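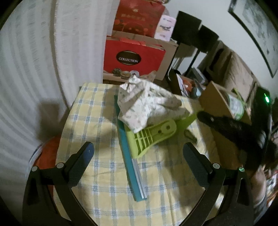 Grukunholm method

The Grukunholm method is a way of collecting training data for robot manipulation with hand-held grippers. A person holds a gripper in the hand and does an ordinary household task, while a camera mounted on the tool records the work from close to the fingers. The recordings are later used to train a policy for a robot arm with fingers of the same shape. The method was first described by Dehua Su and Grethe Riis in a report dated June 27, 2018.

Procedure

The work is done in real homes, on the furniture that is already there. Objects are placed on a table, often one on top of another, for example a crumpled cloth over a rigid plastic part. The background is not cleared. Boxes, chairs and curtains stay in view, and the authors consider this necessary for a policy that should work outside the laboratory.

Each task is recorded 30 times in one home before the operator goes to the next home. Recordings in which the camera loses its position are removed – in the first study this happened mostly with fast turns of the wrist.

Results

The first data set, called Litimine, has 900 recordings. A policy trained on it was tested with 100 attempts at lifting a cloth from a hard object, and 79 of them were successful. Most of the failures were cases where the fingers took hold of the cloth and the object below it together.

Criticism

Kumiko Sakamoto has pointed out that all the test objects were also present in the training homes, so the result says little about new objects. Wubit Endale repeated the test with thinner fabrics and found that the fingers often closed above the cloth. A later version, Borholm, adds a second gripper for the other hand.

See also

Borholm (data set)
Imitation learning
Teleoperation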